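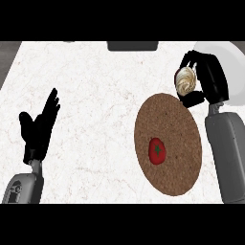 **Figure 3.** Sorting task in simulation, head camera view. The right hand holds the garlic bulb just off the mat; the tomato rests on the mat and the left hand is open.

### 4.2 Deciding when a grasp is a grasp

Most of the trouble we had with the sorting task came from a question that sounds almost too simple to write down, namely whether the robot is holding something. The planner needs a plain yes or no before it can move to the next step, and the perception side of the system is not very good at giving plain answers. Figure 3 is a fair picture of the kind of moment we have in mind. The garlic overlaps the rim of the mat as the head camera sees it, the fingers cover part of the bulb, and a tracker that works only from the image has every reason to report that the bulb is still sitting down. Our first version of the software did report exactly that, and it did so often enough that Songül Dağdelen began keeping a list of these cases, which later grew into the test set described in Section 5.

We call the module that settles the question Urkum. It takes three inputs: the object poses from the tracker, the joint positions and motor currents of each hand, and the last command sent by the planner. It returns one label per hand, which can be *free*, *touching*, *holding* or *unsure*. The last label was added quite late, at the urging of Athina Giannakopoulos, and we are grateful for it. Before that, the module was forced to choose, and a wrong *holding* would send the arm off toward the drop point with nothing in the hand, while a wrong *free* would make the planner start a second grasp on top of the first one.

The rule for *holding* is deliberately plain. The fingers must have stopped short of the closed position they were told to reach, the current must stay above a floor learned for that hand, and the object pose must move with the wrist over a short window. The window is 7 control steps long. We tried longer windows and found them safer but tiresome to watch, as the arm would pause after every lift like somebody who has forgotten why they came into the kitchen. Shorter ones let through too many false grasps on the garlic, whose pose estimate tends to wander a little whenever the fingers hide the segments that the tracker likes to lock on to.

The tomato gives us fewer headaches of this sort. It is bright red against a brown mat, and its green top gives the tracker a steady hint about which way is up. The garlic is pale, and so is the marble behind it, and once the bulb is lifted toward the far part of the counter the color cue is mostly gone. Grigoris Gkikas suggested that we simply swap the counter for a darker one in the simulator, and for a week or so we did. The scores went up nicely, but we felt we were tidying away the very thing we wanted to study, and so the marble came back and has stayed for every result in this paper.

### 4.3 Keeping the two arms out of each other's way

Both arms are run by the same planner, which we built on top of Curbridge, our lab's older library for single-arm motion. Curbridge knows nothing about a second arm. Kosmas Tsolakis wrote a thin layer that lets each arm book a region of space above the counter for a limited time, and the other arm treats that region as solid until the booking runs out. When an arm has no task, it books only the region around its own resting pose, with the hand raised and open so that it can start a new reach without first having to unfold.

Bookings are tied to the Urkum labels. An arm whose hand is labeled *holding* may extend its booking as often as it likes. An arm labeled *free* must give the region back once its motion is done. An arm labeled *unsure* keeps its region but may not move sideways, only straight up or straight down, until the label changes - a rule that Fotini Economou worked out on paper one afternoon in November and that has needed very little repair afterward. In our early runs, nearly all contacts between the arms happened while one of them was carrying out a sideways move on the strength of a bad label.

We should say something about timing, too. The booking layer checks for conflicts every 2 milliseconds, which is faster than the tracker can supply new poses. In between, the layer moves each held object along with the wrist as if it were bolted on. This works well for firm objects gripped deeply. It works less well for a bulb held near its edge, where the true pose can turn a little inside the hand, and we pad the held shape slightly to make up for it.

### 4.4 Data used for tuning

The current floors and the padding were tuned on 2,340 simulated grasps, split evenly between the two hands. Object positions were drawn at random over the mat, and the mat itself was shifted and turned between episodes. We held back 90 further episodes, chosen from Songül's list, and did not look at them until the settings were frozen. These are the hard ones: partly hidden bulbs, grasps close to the rim, and lifts so small that even the authors disagreed at first about whether the object had left the surface. The labels for these episodes come from the contact records of the simulator, and the arguments, we are happy to report, were settled by reading the log.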